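Skamell Sort & Label Kit: review after a season in the workroom

The Skamell kit is a set of divided trays, a lidded box they stack into, and a roll of blank labels with a pen. It is sold for garages and workrooms where small parts have piled up. I bought it in May at the regular price, and it has been in use ever since. The work table and the floor under it were what I most wanted to get clear.

Setup is quick. The trays come flat and fold up along scored lines, and the tabs hold once they are in. Push the corners in before the long sides, which the leaflet gets backward. The box has a front latch and a carrying handle. Filled with screws, it is heavier than I want to carry up a flight of stairs, but the handle has held.

The trays come in 3 sizes. The small ones are right for screws, washers and fuses. The medium ones took almost everything else. The large ones are too shallow for their width, and anything round rolls from one end to the other when you lift them. I ended up lining them with scraps of felt.

Odd pieces are where a kit like this gets tested. Mine include a short gray cylinder with a metal loop at one end, which doesn't belong with the fasteners or with anything else I own a lot of. It kept going back on the floor.

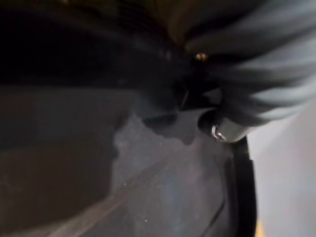
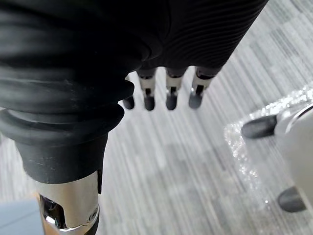 Page last changed: Fri 27 January

The cylinder now has a medium tray with the label "loops and ends," along with a few hooks and some chain. It fits lying down. The leaflet suggests sorting by size, and for a while I did, but sorting by where a thing gets used is faster when you go looking for it later.

The labels are the weak part. They stick well to the trays and badly to the lid, which has a slight texture. Several had curled at the corners by the end of the first month. The pen writes clearly but smears if you handle the label right away. I switched to the plain Bakos labels I already had and haven't had to replace one.

I also looked at the Stoseo box before buying. It has fixed compartments and a clear lid, so you can see what is inside without opening it. That would suit someone with a lot of one kind of part. For mixed stuff I prefer trays I can move. The Skamell trays lift out one at a time, so I can take the fuses to the other end of the house and leave the rest closed.

Cleaning is simple. Metal filings collect in the folds of the trays, and a dry paintbrush gets them out. I wouldn't wash them. One tray got damp and its scored edge has been soft since, though it still stands up.

Extra trays are sold in packs, and you can order only the medium size, so that's what I would do instead of buying a second full kit. The large trays aren't worth the shelf space.

Good: movable trays, solid handle, medium size fits most things
Bad: labels curl, large trays too shallow, leaflet has the folding order wrong

I would buy it again, with different labels.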